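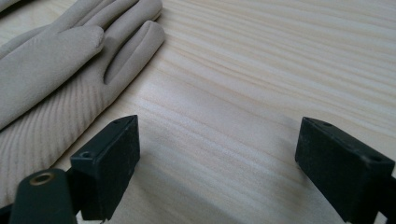 Trundaro costume trips list: read me first

Hello! This is the notes file that goes with my list of places where you can see film, telly and stage costumes up close. I started it after a wet weekend at Nurnalmont, when I'd driven a long way for one riding habit and found the gallery shut for rehanging. Never again, I hope.

What's in it

There are 182 entries, one per line, in a plain spreadsheet. Each has the venue, the town, the production, opening months, ticket price and whether you can take photos. I've visited 48 of them myself (marked V in the last column). The rest come from venue leaflets, emails and Alina Oprea, who has been to far more theatre museums than I have and keeps every ticket.

Things to watch out for

Prices are for one adult and go out of date quickly. A blank means I don't know, it doesn't mean free! Touring shows get a separate line for each stop, so Grurard turns up 4 times. Dates for December are the shakiest, as lots of houses swap their displays for Christmas and forget to tell anyone.

"Seated view" means there's a bench within sight of the cases. My mum asked for that one and now I wouldn't be without it.

Changes

8th October: added 30 new entries, fixed the Moldovan opening hours (thank you Veronica Husar), took out two places that have closed for good.

Using it

Copy it, print it, take it on the coach, whatever you like. If you put it on your own site, please mention Trundaro and keep the V column as it is. Corrections are very welcome, and please say when you went.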